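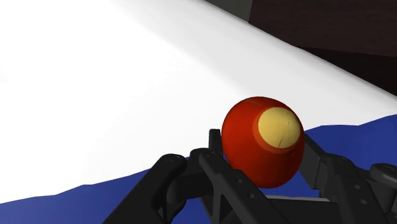 *Simulated grasp of a rounded red object with a two-sided gripper, as circulated with draft clause 4.*

**To:** Members of the Skosulham list on handling practice
**From:** Gunvor Boström
**Date:** September 21, 2023
**Subject:** Re: Draft clause 4, use of simulated grasps as supporting evidence

Dear members,

I write on behalf of the drafting group in answer to the message from Arvid Eide, which is quoted below so that those who joined the list over the summer may follow the discussion.

> Colleagues,
>
> I have read the draft of clause 4 and cannot support it as it stands. The text allows a supplier to submit "images or records of a grasp" without saying whether these come from a real cell or from a simulator. At Wendetti we receive both kinds, often in the same folder, and our assessors have twice treated a rendered picture as proof of a physical trial.
>
> I would also ask what is meant by a "secure hold". In the picture sent round with the draft, the gripper has the object between its two sides. One may say that the fingers are placed sensibly. One may not say, from that picture, how much force is applied or whether the object would stay put when the arm moves. A reader in a hurry will take the one for the other.
>
> My request is that simulated material be removed from clause 4 altogether and placed in an annex.
>
> Arvid Eide
> Wendetti

The drafting group considered this request at its last meeting. It accepts the two concerns but does not accept the proposed remedy. Several members depend on simulated work in the early stages of a project, and an annex is seldom read by the people who prepare the evidence. The group therefore proposes to keep simulated material within clause 4, under the following wording.

**4.1** Every picture, record or log submitted as evidence shall be marked either "simulated" or "physical". The mark shall appear on the item itself and shall not be given only in a covering letter.

**4.2** A simulated item shall be accompanied by the name and version of the simulator, the values used for friction and for the mass of the object, and a statement of whether the object was modelled as rigid or as able to deform.

**4.3** A still picture may be offered as evidence of finger placement and of the direction of approach. It shall not be offered as evidence of grip force, of slip, or of the outcome of a lift.

**4.4** Where the object is rounded or tapered, the supplier shall provide views from no fewer than 4 directions. A single view can hide a point of contact behind a link of the gripper.

**4.5** The term "secure hold" is withdrawn. It is replaced by "hold maintained", which shall be used only where a record covers the full movement from pick to release.

On 4.4, Debora Amato has pointed out that the circulated picture serves as a fair illustration. One of the gripper's links passes in front of the lower left part of the object and hides a portion of its edge. The group had no objection to the picture itself and intends to keep it beside the clause, with the word "simulated" added to the caption, as has been done in this message.

On 4.2, Tymofii Stetsiuk asked whether suppliers using the Clistent library would have to state values which the library sets by default. The answer is yes. A default is still a value, and the assessor needs to see it. Members who foresee difficulty in extracting these figures are asked to write to him directly, and he will prepare a short note.

There remains one point on which the group is divided, and on which it would welcome comment. Borghild Blomqvist has proposed that simulated evidence should lapse if no physical trial follows within 15 months. Others consider that any fixed period would be unfair to smaller firms that share test cells. The wording has been left in square brackets on page 19 of the revised draft.

Comments on all parts of clause 4 should be sent to this list and should quote the number of the sub-clause concerned. Remarks on spelling and layout may be sent to me privately. The text will be put to members for approval in January, and the present edition remains in force until then.

Yours faithfully,

Gunvor Boström
for the drafting group, Skosulham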